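Asteck rebound hammer, eight months in: a review from the bridge side of things
Friday, August 15, 2025 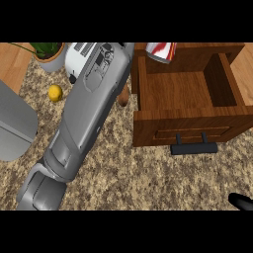
A reader wrote in after my last post to ask if a rebound hammer is worth buying at all, given that you still have to take cores before anyone will sign off on a strength number. She has a point, and I had the same argument with myself back in December, when I was getting ready for a run of small county bridges and my old hammer had started giving me readings I didn't trust. I bought the Asteck anyway. I've now carried it up and down enough embankments to have opinions.

Some background for anyone new to these pages. I do condition assessments, mostly on short-span concrete bridges, with the odd steel one and a culvert now and then. A rebound hammer is a spring-loaded plunger you press against the concrete until it fires. It tells you how hard the surface bounced it back. Harder surface, bigger number. You can turn that number into a guess at compressive strength with a chart, but the guess is only as good as your correlation with real cores from that structure. What I mostly use it for is finding where the concrete changes – the pier cap end that sits under a leaking joint, say, or a patch that looks fine and isn't.

The Asteck is a digital one. It cost me $865 with the case, a grinding stone and a wrist strap. The calibration anvil is sold separately, and we'll get to that.

What I like

The trigger pressure is smooth and even all the way in. My old hammer had a sticky spot near the end of the stroke, and by mid-afternoon I'd be leaning on it with my whole shoulder. With the Asteck my forearm still gets tired (I don't think there's a hammer made that fixes that on overhead work) but I can get through a full set of abutments and a soffit in a day without dreading the next one.

It also corrects for direction by itself. If you've ever shot a deck underside pointing straight up and then gone back to the truck to adjust every single reading, you'll know why I'm so happy about this! You pick a test area, fire your shots, and it throws up the average along with a warning if one of them is way off. You can set your own limit for what counts as way off.

Memory holds 600 test areas. I've never come close to filling it. I dump mine every evening, partly out of habit and partly out of fear.

The battery has been a pleasant surprise too. I charge it Sunday night and forget it for the week. Cold mornings do knock it down some, but I've never had it quit on me under a bridge.

What I don't like

The screen. Oh boy, the screen. It's bright enough under a deck and completely useless on a south-facing wingwall at noon. I end up cupping my hand over it and squinting like I'm trying to read a phone at the beach. Turning the brightness up helps a tiny bit and eats the battery. My fix is to work the sunny faces early, but bridges don't always cooperate with my schedule, and neither does traffic control.

The grinding stone that comes in the box is junk. Mine crumbled on the second bridge. If you're testing formed concrete that's been out in the weather for decades, you need to take off the loose stuff before you shoot, and you need a decent stone for it. I bought a Hedlund one for cheap and it's still going.

Then there's the anvil. You are supposed to check any rebound hammer against a steel anvil on a regular basis, and an anvil is heavy and expensive, and Asteck doesn't include it. I understand why. I still grumbled. A firm with several hammers can share one anvil, but if you're on your own, budget for it from the start or find a lab nearby that'll let you use theirs. Please don't skip it. A hammer that has drifted will hand you a lovely consistent set of wrong numbers, and you'll have no idea.

The software is called Novska, and it's okay. Exporting to a spreadsheet works fine, every time, no drama. The part that's meant to lay your readings over a sketch of the element is so fiddly that I gave up after two evenings and went back to marking up a PDF by hand. It also wants you to name each structure before you start, and you can't change the name later without making a new file. So I have an abutment on the east side of the creek that will be labeled "wset" forever.

How it did on a real job

The Kurkileck bridge was the best test I gave it. It's a three-span concrete slab bridge, nothing fancy, with a longitudinal crack near one curb and a history of patching. I laid out a grid on the soffit of the end span and shot the lot. Most of it came back nice and even. One strip along the curb line was clearly lower, and it ran well past the edge of the patch you could see.

We took 5 cores, two of them in the low strip. Those two came back weaker than the other three, with some cracking parallel to the surface. Would I have cored there without the hammer? One of them, probably, right at the crack. The other I'd have put somewhere else. That's a pretty good return on a morning with my arms over my head.

I did get some odd high readings on one pier, and it took me longer than it should have to work out why. The surface there was heavily carbonated, and carbonated concrete gets harder at the skin, so the hammer reads high. No hammer will tell you that. Bring your indicator spray, break off a fresh bit and check the depth before you get excited about how strong your old bridge is.

Should you buy it?

If you already own a mechanical hammer that passes its anvil check, keep it. Really. The readings won't be better with this one, you'll just spend less time writing them down. If you're replacing a dead one, or you do a lot of overhead work, I'd go for the Asteck and put another $40 aside for a proper stone and a hard-sided pouch for your belt. The supplied case is fine in the truck and hopeless on a ladder.

I'd hold off if most of your work is thin precast or anything small enough to move when you hit it. You want a solid mass behind the test spot, and that goes for every brand.

Next up is a cover meter, as soon as I get the loaner back from the shop. Comments are open if you've used the newer firmware – I haven't updated yet and I'd like to know if the sunlight thing is any better.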